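The Overnight Sheet

The laundry in Odstead had two bells. The old one rang when a load was done, and the new one rang when a machine wanted a person. By April the new one rang more.

I had folded at Retberg for long enough to have my own stool. We did linens for the hotels first, then uniforms, then the home service, where a van picked up people's clothes on Thursday and brought them back clean. It was the home service that management wanted to change. Why drive the clothes around, they said, when the machine could go to the house and stay there? It would carry the basket to the washer and carry it back, and it would fold on the couch or the bed or wherever the customer liked. The van could be sold.

The machines came from a company in Traltitz. A young man in clean shoes gave us the talk in the break room. He said our jobs would get more interesting. I asked him what an interesting job in a laundry was, and he said supervision, and I asked if supervision paid more, and he said that was a question for Retberg. The woman from Retberg was looking at her phone.

So six of the tables went out and six desks came in. I got a desk. I missed the stool, which had been the right height.

The work was watching. Each machine sent its picture to my screen, and when it got stuck I was supposed to put my hands in the two grips on the desk and get it unstuck. They told us the bell would ring now and then. My first night it rang before I had sat down. A towel had gone over one of the arms and the machine was standing in somebody's hallway with it on, like a waiter.

You learn things about people. You learn that they own more socks than they could ever wear, and that they talk to the machine in the same voice they use for a dog. We were not supposed to hear the talking, but the picture was clear enough that you could tell. In the old days I knew customers by their pillowcases and that was plenty.

The company liked a number. Every machine was meant to fold 400 pieces a shift. We used to do 600 at a table, two of us, with the radio on. When I said so at the meeting, the answer was that the machine's number would go up. I asked if ours had counted as going up or going down, and somebody wrote that on a pad and I never heard about it again.

What bothered me was the sheet. At the end of a shift the sheet listed each house and what had been done there, and beside it said AUTONOMOUS or ASSISTED. If I took the grips for less than a minute, it said AUTONOMOUS. I could take them for less than a minute forty times. One night I did the whole of a family's wash that way, every shirt, a bit at a time, and in the morning the sheet said the machine had handled it alone. There was a green star by it.

I showed the sheet to the man at the next desk. He had been a driver before they sold the van. He said he had three green stars and asked if I wanted to trade them for something.

Then they put us in the newsletter. It was a real newsletter, on the company site, with our building on the front and a piece about the home service. I read it on my lunch. They had used a picture from one of the houses on my list.

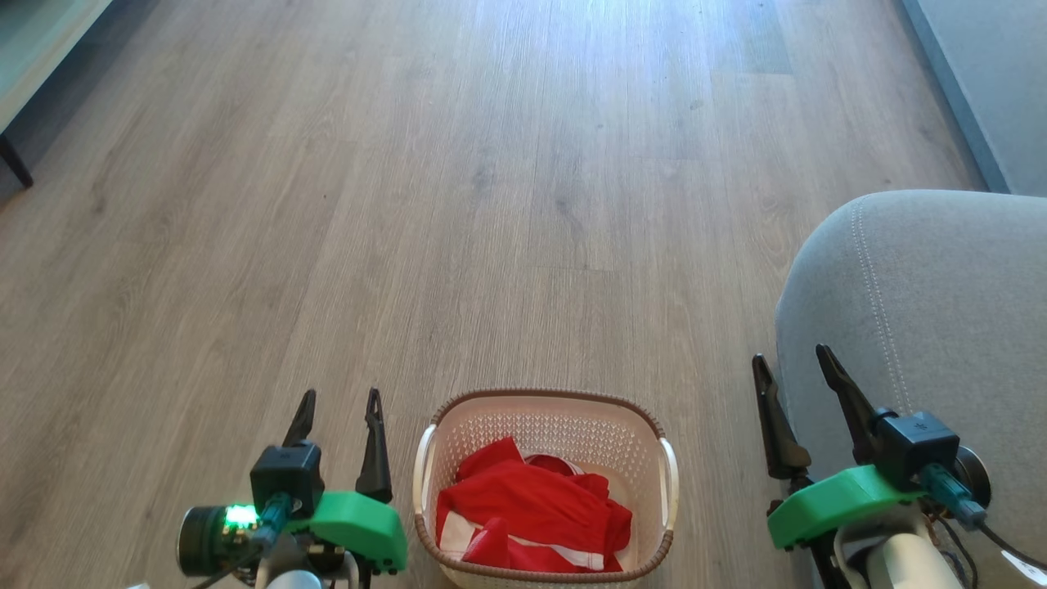
Words: the Omerović newsroom team
Posted in Home Service, April

"Laundry day looks different now," it began. I knew the floor and I knew the gray couch. I knew the basket, too, with its brown rim, and the red thing with white trim bunched up inside it. There were the machine's arms, one on each side, fingers open.

The piece said the machine had learned to lift a basket by both handles "with no human in the loop." I read that line again. Then I looked at my own two hands, which had a sandwich in them.

I wrote to the address at the bottom. I kept it polite. I said that I was the loop, and that I worked nights, and that the handles were harder than they looked and the left one most of all. I said if they needed a quote I was at desk four.

A reply came back in under a minute. It thanked me for my interest in the home service and asked if I would like a machine in my area.

I was still reading it when the bell rang. I put down the sandwich, wiped my fingers and took hold of the grips.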